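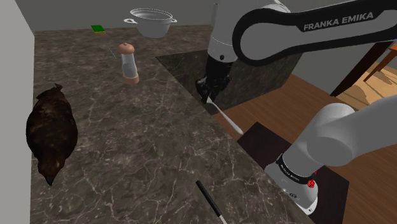

**Screen Drama Members' Forum › Television › Performers and Process**

**Topic: Should actors be asked to discuss the personal cost of a role?**

---

**E_Apaza** (Moderator)

Members will have seen the promotional interviews for the second series of *Carnero*, in which Nisha Nautiyal speaks at length about the months she spent playing Reva, the informer's wife. She states that she slept badly during the filming of the prison episodes, that she stopped answering calls from her family, and that she asked for a break before the final block. The production company, Birix, has since used extracts from the interview in its trailer.

I should like to invite views on whether such questions are a proper part of publicity. Please keep to the subject. Remarks on the performer's private life will be removed.

Eliécer Apaza

---

**kbolger**

I have no objection to the question being asked. Ms Nautiyal is an experienced performer and answered it with care. My objection is to the trailer. A remark made in the course of a forty-minute conversation has been placed over music and used to sell the programme. That is a decision taken by Birix, and it should be addressed to Birix.

I would add that the prison episodes are the strongest of the series. The scene at the visiting window is played almost without dialogue and deserves more attention than it has received.

Kane Bolger

---

**J.Domanski**

I must disagree with Mr Bolger on the first point. The question is now put to every actor who has played an unhappy character, and it is put in the same words. An actor who replies that the work was pleasant and that she went home for supper is treated as though she had not taken the part seriously. I have attended two press days this year and heard it on both occasions.

It also does a disservice to the writing. Reva is a well-constructed part. One would not learn this from the coverage.

---

**kbolger**

> An actor who replies that the work was pleasant and that she went home for supper is treated as though she had not taken the part seriously.

With respect, the actor who plays Reva's brother said very nearly this on the *Gotham* podcast and was warmly received. I do not think the pressure is as general as Ms Domański suggests.

---

**J.Domanski**

He plays a comic part and appears in three episodes. The comparison does not hold.

---

**Z_Ziolkowski**

I write as someone who worked for many years in theatre wardrobe. Performers have always been affected by difficult parts, and in my time it was dealt with in the dressing room, sometimes well and sometimes poorly. I would sooner it were spoken of openly. If a younger actor reads the interview and learns that one may ask for a break, the interview has done some good.

I do agree that the trailer is in poor taste. The extract ends before Ms Nautiyal says that she recovered, that she was looked after by the director, and that she would play the part again. Members who have seen only the trailer will have been misled on this point.

Zdzisław Ziółkowski
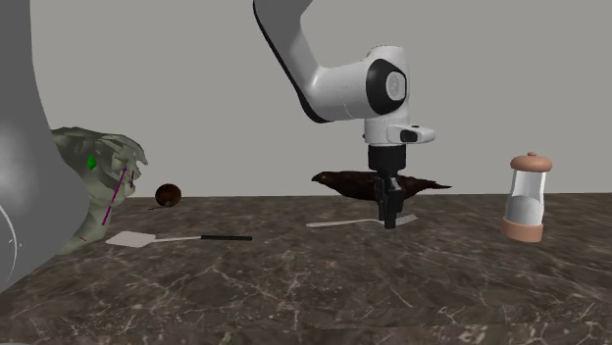
*Robot arm over a white utensil on the counter.*

---

**cetinkaya_fan**

May I ask where the full interview can be read? I have found only the shortened version. I came to *Carnero* by way of *Çetinkaya*, which had the same cinematographer, and had not followed the publicity at all.

---

**E_Apaza** (Moderator)

The full text is in the July issue of the members' bulletin. Those without a print subscription may apply to the library desk, which is open until six on Thursday.

---

**cetinkaya_fan**

Thank you. Having now read it, I find myself closer to Mr Ziółkowski's position. The passage on the break is brief and practical. Most of the interview concerns accents.

---

**J.Domanski**

I have also read it again. I accept that Ms Nautiyal was not pressed and that she raised the matter of her sleep herself. I withdraw my criticism of the interviewer. I maintain it in respect of press days generally, where no such patience is shown — the usual allowance is a few minutes and the question arrives in the first of them.

---

**kbolger**

I am content to leave it there. I have written to Birix about the trailer and will post any reply in this topic.

---

**E_Apaza** (Moderator)

Thank you, Mr Bolger. The topic has received 192 views and will remain open. Discussion of the final episode should be placed in the separate thread, with the plot marked as such in the title.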